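Surcombe Pakete - README zum Datensatz

Stand: 2023-12-14

Hallo und schön, dass du hier gelandet bist! Ich habe den Datensatz zusammengestellt und schreibe das README so, wie ich es mir bei fremden Datensätzen immer wünsche: mit den Macken vorneweg.

Worum geht's?

Surcombe Pakete enthält 582 Episoden, in denen ein zweiarmiger Roboter mit Fünffingerhänden Versandbeutel aus einer Kiste holt, auf eine Waage legt und ans Förderband weitergibt. Alles teleoperiert, alles mit 30 Bildern pro Sekunde. Pro Episode gibt es 3 Kamerastreams (Kopf, linkes und rechtes Handgelenk) plus Gelenkwinkel beider Arme und Hände.

Mich interessiert vor allem das Weiche. Kartons greifen können inzwischen viele Policies ganz ordentlich, aber ein Folienbeutel knickt, rutscht und hängt über die Kante der Waage, und dann muss man eben nachfassen (oder man lässt es und ärgert sich später über den Messwert). Eine Hand hält, die andere bleibt offen in der Nähe - diese Haltung kommt in den Daten ständig vor, und ich habe sie bewusst nicht herausgeschnitten.
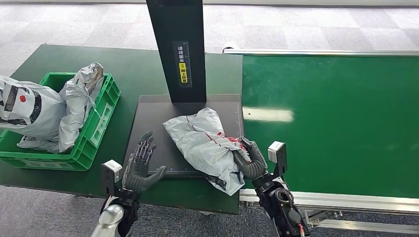
Trurholm schrieb mir dazu im Issue-Tracker, für eine Greifpolicy seien die Phasen mit wartender zweiter Hand doch eher Ballast, man solle sie wenigstens maskieren können. Fand ich einen guten Einwand! Seit Version 2 gibt es deshalb die Spalte idle_hand mit den Werten none, left und right. Wer maskieren will, maskiert, und wer wie ich glaubt, dass das Modell auch das Warten lernen sollte, lässt die Spalte einfach links liegen.

Aufbau der Ordner

episodes/ - eine Datei pro Episode, Zustände und Aktionen
video/head, video/wrist_left, video/wrist_right - die Streams
meta/splits.json - Training und Test
meta/labels.csv - Phasen, idle_hand, Erfolg ja/nein

Die Splits sind nach Beutelsorte getrennt. Was im Test liegt, kommt im Training nicht vor, auch nicht in der Kiste im Hintergrund. Das hat mich im September einige Abende gekostet, also bitte nicht neu mischen und dann mit meinen Zahlen vergleichen.

Handgelenkkameras

Jetzt zu den Macken. Die Streams vom Handgelenk liegen so vor, wie sie aus der Kamera kommen, und stehen teilweise um 90 Grad gedreht. Ich drehe sie beim Laden nicht, das musst du selbst entscheiden. Dazu kommt das Gegenlicht: Sobald der Arm Richtung Fensterfront zeigt, regelt die Belichtung nach und draußen wird alles ziemlich hell.
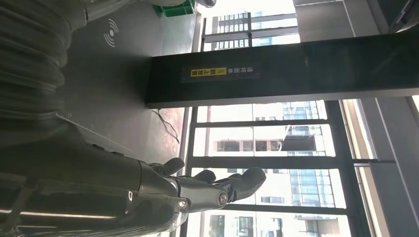 Mit etwas Helligkeitsaugmentierung kam meine Baseline (Lacson, Konfiguration liegt bei) damit gut zurecht, ohne wurde sie beim Zugreifen merklich zappelig. Probier am besten beides aus. Nur den Kopfstream zu nehmen geht auch, dann fehlt dir aber oft der Blick auf den Daumen.

Bekannte Probleme

- Die Waage wird nicht mitgeloggt, es gibt also keine Gewichte.
- Erfolg ja/nein habe ich allein vergeben, Grenzfälle sind Geschmackssache.
- Kopf- und Handgelenkstreams können um 2 Bilder gegeneinander verschoben sein.

Laden kannst du alles mit dem Skript load.py oder über den Lurkby-Reader, der die Zeitstempel gleich mit abgleicht. Fehler bitte als Issue melden, am liebsten mit Episodennummer.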